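How Far Does a Sweater Travel? Student Project Report
1 January 2016

We wanted to know what happens to secondhand clothes after people drop them off. Our class picked the town of Ternora because it has a big donation center, Wanyama, and a thrift store, Flastis, only a short walk away. We expected a pretty dull topic and ended up arguing about it all through lunch!

Our method was simple. We read the labels on 324 pieces of clothing at Wanyama and wrote down the fiber, the country on the tag and the condition. Cotton was the most common fiber by a mile, then cotton and polyester blends. Wool was rare (and almost always had moth holes, sadly).
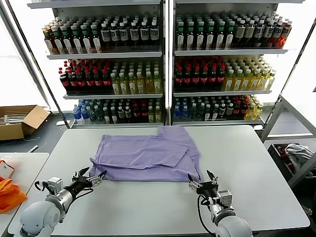

The tags named 15 different countries. We marked each one on a wall map with yarn, and the map got so crowded that we had to start a second one for the T-shirts alone. One thick gray sweater had been mended at both elbows in a different color, and we all loved it.

Next we looked at what sells. Plain shirts and kids' jackets go fast at Flastis. Formal dresses can hang there for months. Anything with a stain gets pulled and bundled for rags, even when it would wash out, and that bothered a lot of us.

We also put up a question box by the entrance to the store, asking shoppers why they buy used. Price came first, but plenty of people wrote that they just like the hunt. We'd love to try the box again in a bigger town.

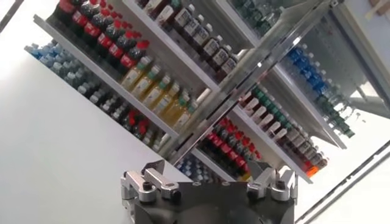

One shopper wrote back that we should have asked about shoes too, because good used shoes are much harder to find than shirts and people will drive a long way for them. Great point, and it's going into the next round.

Problems: 7 of our label sheets got soaked on the walk back and had to be redone. Some tags were too faded to read, so we left those pieces out of the total.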